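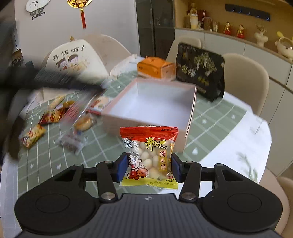 4.2 Searching handwritten notes

The second part of the study looked at how well people could find their own handwriting again after some time had passed. Participants had written all of their notes with a stylus on a tablet, in the note app they already used, and had agreed to export the notebooks in March. The export gave us 1,641 pages. Of these, 111 held only drawings or were blank, and we left them out of the search tests.

Each participant was asked to find a set of passages from their own notebooks. The passages were picked by Halász and checked by Illés, who had not met the participants. We told people what the passage was about but did not read out any of its wording. They could use the search box, scroll through page thumbnails, or open notebooks one at a time. We logged which method they tried first and whether they changed to another.

Most people began with the search box. When the word they typed was in the notes and the app had read it correctly, the passage was usually found on the first try. The trouble came with abbreviations. Many participants shortened words in the same way every time they wrote them, then typed the full word when searching. The app had no way to link the two, and the search came back empty. Several people took an empty result to mean that the page had been lost, and one stopped the task at that point to check her backup.

Scrolling through thumbnails was slower but failed less often. People who used color for headings, or who drew a box around the date, said they remembered what a page looked like before they remembered what was on it. This agrees with Katona's earlier work on paper notebooks at Kandalmont, where readers often turned to the correct side of a spread first. We did not measure page memory directly, so the point rests on what participants told us.

Tags were used less than we had expected. The app allows any number of tags on a page, and nearly all participants had made a few in their first weeks. After that the tags were mostly left alone. Two people kept them up for the whole period – both were using a fixed list that they had copied onto the inside cover of the notebook.

A limit of this part is that recognition was tested with the default language setting. Dudás repeated a small number of searches with the second language turned on, and names of people and places were then found more often. We have not included those searches in the totals. The mixed-language notebooks are taken up again in Section 4.4.

Figure 2. Snack packets and an open white box on a checked tablecloth.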